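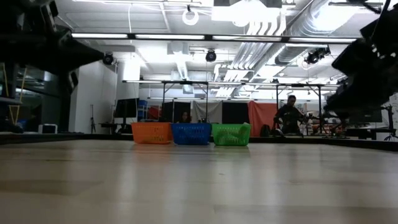

# The Two-Page Rulebook That Everybody Reads

Ask people who work with robot arms what keeps them up at night and you'd expect something about software. Ask Francine Fortin and you'll get a speech about tabletops.

"Clear the table, know where the bins are, know where the people are," she says, tapping each one out on the edge of her desk. "If a crew can do that every single time, I can teach them the rest."

Fortin runs training at Saltbridge, where sorting work with two-armed robots has grown from a side project into most of the day. She is also one of the authors of the Stolberg Sheet, a set of house rules for shared robot workspaces that has been passed from lab to lab for the past few years (usually as a photocopy of a photocopy). It's short, it's bossy, and I have completely fallen for it.

I came to the subject as a skeptic. Safety rules for machines tend to arrive in thick binders, written in the kind of language that makes your eyes slide off the page. The formal standards matter a great deal, and every site I talked to works under them. But a binder on a shelf doesn't help much when you're standing next to a table with a part in your hand, wondering if it's okay to reach in. The Stolberg Sheet was written for exactly that moment!

## Start with the bins

The first section is about containers, and it's a delight. Orange, blue, green, side by side, near the far edge of the table: a row like that is easy to read from anywhere in the room, and the sheet wants it to stay that way. Colors keep their order through a session. If someone needs to swap two baskets, the swap goes in the log before the next run begins.

Brock Vachon, who wrote the first draft of that section, used to work in a commercial kitchen, and it shows. He talks about bins the way cooks talk about their stations.

"You never move another cook's salt," he told me. "Same deal. The arm has been told where green is. The person has been told where green is. You slide it over to make room for your elbow, and now you've got two different ideas of green in one room."

Baskets with open sides get a line of their own. Crews like them because you can get some idea of what's inside without leaning over the top, and leaning over the top is the one habit the sheet sets out to break. Even so, the person in charge has to check each basket from above before the arms are switched on. Small things hide. A pale green object in a green basket is precisely the sort of item that gets missed, and then it turns up in the count for the next session and throws everything off.

## Say it out loud

The section I like best covers talking. Before any arm moves, one person calls "arms," and everybody in the area has to answer by voice. Nods don't count. Neither does a thumbs-up.

A-yeong Bang pushed for this one. She trains operators at Grerwood, and she had noticed how often the people in a workspace can't all see each other. Somebody is sitting low behind the table. Somebody else is standing off to the side with their hands full, thinking about something else entirely. Curtains and monitors and tripods break up the view.

"A person sitting down is the one I worry about," Bang says. "Your eyes go to whoever is standing. So the person sitting answers first. That's the order: low, then high."

Low, then high! I've been repeating it to myself for weeks. At Grerwood they've painted it over the door.

The rule sounds fussy until you watch a crew that has been doing it for a while. The whole exchange takes a couple of seconds, and it has a rhythm to it, a bit like a crew on a sailboat. New hires pick it up by the end of their first morning.

## The floor, the ceiling and the bags

Next come four lines under the heading "Everything Else," and they cause more arguments than the rest of the sheet put together:

- Bags and coats go in the marked spot, outside the walking path.
- Tripod legs get bright tape at floor level.
- Hanging cables are tied up higher than the arms can reach.
- Lights over the table stay the same for the whole session.

Ginette Lavoie has heard every complaint about the bag rule. She inspects workspaces at Rastogi, and she says backpacks are the item she writes up most. People set them down near where they're working, which makes perfect sense if you want your lunch close by, and then they step backward.

The lighting rule draws a different sort of grumble. A smooth, glossy tabletop will throw the overhead lights right back in bright patches, and a camera that was set up with one pattern of glare may have trouble with another. Lavoie's advice is to sort this out before the session, with the lights at full, and then leave the switches alone. If the glare is a real problem, the sheet allows a matte cover, as long as it's fixed down flat at all the corners.

## Keeping it short

What impresses me most is how hard the authors have worked to stop the thing from growing. The sheet is 2 pages. It has always been 2 pages. If you want to add a rule, you have to take one out or find a way to fold yours into a line that's already there.

Mackenzie McIntyre edits it, and she guards those margins fiercely. Her draft folder holds 72 suggestions from the latest round, many of them good ones. She expects to use four.

"I got a lovely note that ran to 900 words on how to label a basket," she says, laughing. "Really thoughtful. We used the word 'large.'"

Her test for every line is whether a person can remember it while wearing gloves and holding something awkward. If they'd have to walk over to the wall and look it up, the line goes back for another try. She reads each draft aloud to people on their first day, too, and asks them to repeat it to her after lunch.

The next version comes out in December. Vachon is lobbying for a line about returning baskets empty at the end of a shift, and Bang wants the call-and-answer moved up to the top of page one, ahead of the bins. Fortin, as far as I can tell, is on both sides. McIntyre has told them they can have a line each if they can agree on which two come out.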